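January 7, 2023

So the arm moves! It moves, it stops when I tell it to, and it hasn't tried to go through the wall since December. I'm calling that a good holiday season.

If you're new here, I've been building a robot arm in a corner of the Galness workshop, the shared place over the bike shop where I rent a bench. The arm is called Mikuš. I didn't pick the name (Vlasta Jelínek did, after a goat her grandparents kept) and by now it's on the power switch in label tape, so it's staying.

Last time I wrote, I was fighting the shoulder joint. It had this horrible dead spot where you'd command a tiny move and get nothing, then a tiny bit more and get a lurch. I took it apart 2 times before I found the cause: a set screw I'd tightened onto the round part of the shaft instead of the flat. Yes, I know. I'd spent a whole evening rewriting the motor code before I checked the screw. Radomír Kuruc walked by, wiggled the joint with one finger, said "that's loose" and went off to make tea.

With the shoulder sorted I got to do the fun part, which is the gripper. I went with two flat black fingers on a linkage, and a little camera up at the wrist looking out past them. I'd sketched a version with the camera off to the side on a pole, and it would've been easier to wire, but every time the arm moved I'd have had to work out where the camera was compared to everything else. At the wrist it just goes along for the ride.

The cable for it was a pain, though. It has to get past three joints without snagging, and my first try was way too tight, so turning the wrist all the way yanked the plug right out. I gave it a big lazy loop at the elbow and tied it down with those hook-and-loop straps (get the narrow ones, the wide ones bunch up). It looks a bit like spaghetti and I don't care. 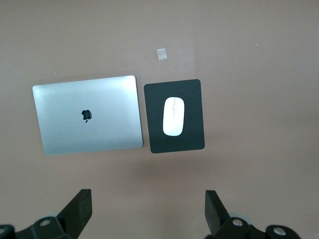
The other thing I changed is how I do the hand-eye calibration, where you teach the software how the camera sits compared to the wrist. I used to do it with a handful of poses and hope for the best. Now I have a script that runs through 30 of them and saves the lot, and I go get a snack. The first full run came out terrible, and I was all ready to blame the camera, but I'd mixed up degrees and radians in one line. ONE line! Fixed that, ran it again, and the numbers settled down nicely.

Motion is still slower than I'd like. I've got the speed capped at 265 steps a second on the base, and if I push it to 400 the whole thing starts to hum and the far end wobbles like a diving board. I think it's the base plate flexing. Vlasta thinks it's the belt. We have a bet on it, loser buys the dumplings, and I've ordered a thicker plate from Vornlow so we can settle this properly.

For the controller I'm still using the Ponow board. People keep asking me in the comments if I'd buy it again, and I guess so? The connectors are nice and it's never gotten hot on me. The manual is awful. There's a jumper near the power input that has to be moved before the limit switches do anything at all, and you find that out on the second-to-last page, in a footnote. I've written it on the inside of the enclosure lid in marker for the next poor soul (me, in six months).

Next up is soft pads for the fingertips. Bare plates are fine for boxy things, but anything shiny or rounded wants to skate away, and I don't fancy chasing stuff across the floor. Radomír has an old inner tube he says I can cut up. I might try silicone too if the rubber leaves marks.

I'm also going to put a proper emergency stop on it before I touch the speed again. Right now it's a switch on a power strip that I hit with my foot, and my foot is not always where I left it. The big red button's already in the drawer, I just need to drill the hole.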